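Thread on how the desktop teardown cell is set up and looked after, for those who asked after the November post. February 13, 2020 settings, so anything older from me is out of date.

1/ The cell is one arm, one gripper and a slotted aluminium table. Job code is Puveck. We pull reusable parts out of office towers for Restix and they go back out as tested spares.

2/ Towers lie on their side, open side up. Feet go against the same table slot every time. If the case is crooked, every taught point inside it is crooked too, and you'll chase it all morning.

3/ Fixture is 3D printed, grey, and sits to the left of the case. It holds the small parts. Version one was too tall and the elbow clipped it on the way over. Version two is what we run now.

4/ Fixture gets checked with a straight edge every Monday. Printed base plates creep when they're bolted down hard. Snug plus a quarter turn is enough.

5/ Gripper is the part that needs the most looking after. Linkage plates on pivot bolts, so any slop in a pivot shows up at the tips. Wiggle test before the first cycle. If you can feel it, it's too loose.

6/ We swapped one pivot screw last week. Blue threadlocker, a small drop, wipe the excess. Don't use the red stuff or you'll be drilling it out.

7/ After any work on the gripper, re-zero it open and closed, then run 20 dry cycles over the bare table. Then one slow pass into a scrap case at low speed with a hand near the stop.

8/ Cables are the main hazard inside a case. SATA leads spring back up after you tuck them. Check clearance from the wrist view before you let it go down near the drive cage.

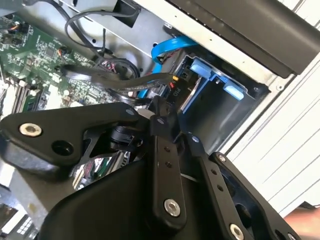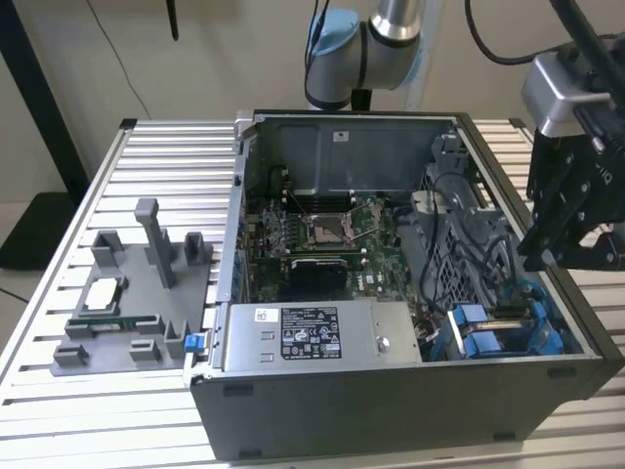 Gripper in at the drive bay end, and the table with the fixture on the left.

9/ Memory modules go flat in the slotted holders on the fixture. Handle by the ends, keep off the gold edge. Same rule for people as for the arm.

10/ CPU socket: once the lever is up, nothing travels over it lower than the case rim. We set that as a keep-out in the Valtico controller. Bent contacts write off the board.

11/ Service interval is 200 cases. Clean the linkage with a dry brush, then a lint-free cloth. No spray lube anywhere near open boards.

12/ Counter read 2878 at the last full service and 3532 this morning, so yes, we're well overdue. It's booked for tomorrow afternoon.

13/ Spare pivots and bolts are in the Brennan drawer, second from the top. If you take the last one, write it on the sheet.

14/ Someone asked about the fixture files. Still tidying version two. Will post them under this thread when the holder widths are sorted.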